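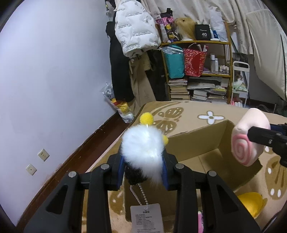
White plush with yellow pom-poms, tag still on its chain.

I want to make a case for the toy library, and I want to make it loudly, because ours in Sindville is the best thing this town has done in years and half the people I talk to have never set foot in it!

If you haven't been, it works like any other library. You walk in, you pick out a puzzle or a marble run or a bear, you check it out, and you bring it back when you're done. There are over 1000 items on the shelves now. The loan period is a month, you can renew twice, and the late fee is so small that I've paid it on purpose just to keep a wooden train set through a rainy week.

My argument is simple. Children love toys intensely and briefly, and we have built our whole way of buying toys as if they loved them forever. My daughter wanted a pull-along duck more than she has ever wanted anything. She slept beside it. Three weeks later it was under the couch and she was deep into a stacking game, and that was fine, because the duck went back on the shelf and another kid got those same three wonderful weeks. Why should a duck get only one turn at being adored?

People say kids need to own things in order to value them. I used to half believe this. Then I watched a four-year-old at the returns desk wipe down every single piece of a tea set before he handed it over, because "the next person might be thirsty." Kids get it! They know there's a next person, often more clearly than we do. And of course there should be a bear or a blanket at home that never goes back anywhere. I'm talking about the other 90 percent, the stuff that fills the closet.

Then there's the money. A big building set can run $50 or more, and you have no idea if your child will like it until the box is open and the bags are torn. Borrowing lets you find out. We've taken home a drum (a mistake, a glorious one), a magnet kit, a Girnero spinning top with a hum I can still hear when I close my eyes, and a farm puzzle that was missing one sheep and was loved anyway.

The one question that really splits people is soft toys. Plenty of toy libraries refuse to lend them. They're harder to clean than plastic, they wear out sooner, and a child who falls for one may not give it up without tears. I think we should lend them, and lend lots of them. A puzzle teaches you to share your things. A stuffed animal teaches you to share something you've told secrets to, and I think that's a bigger and better lesson. Wash them between loans, mend the seams, retire the ones that are past it, and let them go out again.

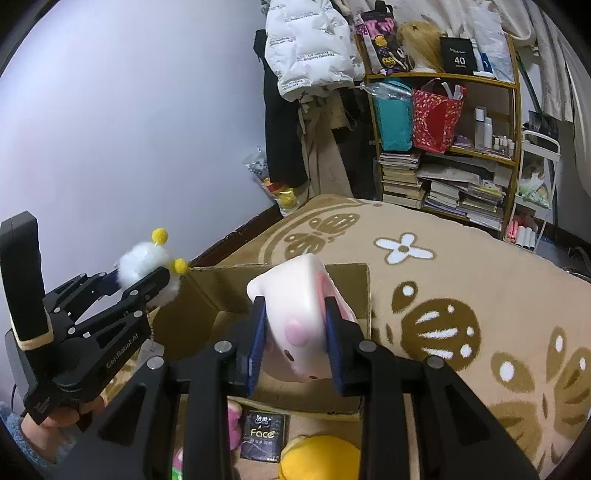 Ekow Laryea wrote to me after I said some of this at the August meeting, and he disagrees. A child who has just moved or lost a grandparent, he says, may grab hold of a borrowed rabbit in a way nobody planned for, and a due date is a rotten thing to put on that. He would keep soft toys off the shelves completely and spend the money on board games.

I've thought about that letter a lot. He's right that it will happen, and I'd be sorry to be the one at the desk when it does. My answer is that the desk should be allowed to bend. The library over in Fernon has a rule I'd copy tomorrow: if a family asks to keep a soft toy, they can, and they bring in another one in good condition when they're able. No forms and no speech. The rabbit stays where it's needed and the shelf stays full.

So go! Take a kid, or take yourself and borrow a jigsaw. It's on Deng Street, up the side stairs, open until 2 in the afternoon, and if the marble run is in, grab it before I do.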